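Revision 2 of the handheld gripper practice: what changes for recording sites

The second revision of the Herken recording practice takes effect in October. It covers handheld gripper work in washrooms, kitchens and other domestic rooms, and it replaces the interim sheet that sites have been using alongside the Endden safety rules. The full text runs to 38 clauses. Most are carried over without change. The ones below are the ones that will alter a shift plan or a checklist.

Marker cubes (clause 7). Every printed face must be flat, clean and free of tape. A cube with a lifted corner or a scuffed square is replaced before the next episode, and the gripper is recalibrated after the swap. Wiping a face with solvent is no longer allowed. Use a dry lint-free cloth from the kit, kept apart from the cloths used as task objects.

Grip and posture (clause 11). Operators hold both grippers clear of the body at the start and end of each episode, with the cubes facing the head camera. If one hand has no task, its gripper stays in view with the jaws open. Resting an idle gripper on a fixture or on the floor ends the episode.

Soft objects (clause 14). Cloths, towels and wipes are picked up away from the hem where possible. Regrasping is permitted and does not need a note. A dropped cloth is recorded as a drop even if it is recovered within the same episode – the earlier practice let operators choose, and the labels from different sites could not be compared.

Hygiene (clause 19). Sanitary fixtures used for recording must be either unplumbed or out of service for the full shift. Lids are closed at the start unless the task sheet says otherwise. Jaw pads used on washroom tasks are bagged and labeled, and do not go back into the kitchen kit.

Floor and clutter (clause 22). Loose items may stay in the room, as the point of domestic recording is a domestic room. The walking path is a separate matter. It must be free of cables, packaging and anything else that can turn under a shoe, and shoes must have closed toes.

Faces and screens (clause 26). Blurring is done before files leave the site. Bandara, the transfer tool, now rejects any batch without a signed privacy check.

The revision draws on a review of 2,361 episodes, of which 126 were returned to the sites. Bad cube faces and missing drop labels made up most of the returns.

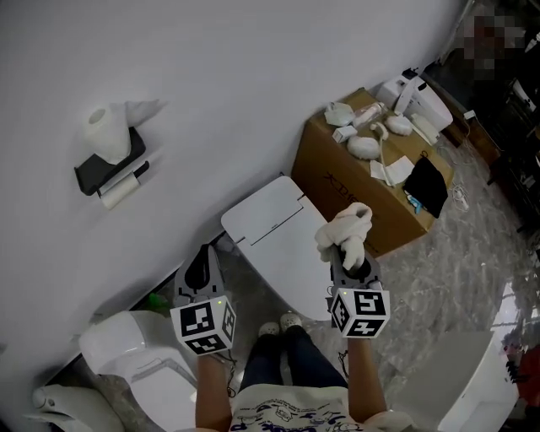
JESARSIDE, October – Washroom tasks are being recorded under the new text with two grippers, one in each hand, and a cloth as the soft object. Clauses 11, 14 and 19 apply together to this kind of work, and shift leads should read them as a set.

Shafiq Sultana, who edited the revision, asks that sites send comments by clause number. Comments on clause 14 are especially wanted, including cases where the cloth slips in the jaws without leaving them. The present wording does not treat a slip as a drop.

Sites still holding printed copies of the interim sheet should remove them from the kit cases. Calibration logs made under it remain valid until the next scheduled check.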